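4.3 Shared table work with a seated partner

This section applies when a Tromach two-arm unit and a person handle parts at the same table. Read section 4.2 first and finish the stop test before anyone sits down.

Before you start

1. Mark the robot's standing position with floor tape. Route cables away from the partner's chair.

2. Place the handover mat on the partner's side of the table. The partner's arms stay on or over the mat while the robot is moving.

3. Lay bottles on their sides, parallel, with all caps facing the partner.

4. Set the hand speed to 60 or lower on the Motion page. The factory setting is 194 and must not be used for shared work.

Note: Tablets, phones and paperwork go on a separate table, out of reach of both arms.

Handing over a bottle

The bottle is held between the two hands with the cap tilted up and toward the mat. The partner keeps both forearms down until the hands have stopped.
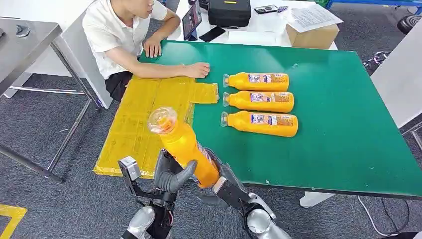
5. Wait for the steady tone, then take the bottle by the body. Do not pull on the cap.

6. If the bottle does not come free within 2 seconds, let go and press Hold. Do not pry the fingers open.

CAUTION: The thumb joints can pinch. Keep your fingers out of the space between the thumb and the palm at all times.

CAUTION: Do not lean your head over the table while the arms are powered.

7. Record any contact between hand and person in the Flerport log, even if there was no injury. Use code 11.

Settings in this section are valid from 1 January 2024. For units with Caldeira wrists, see section 4.4.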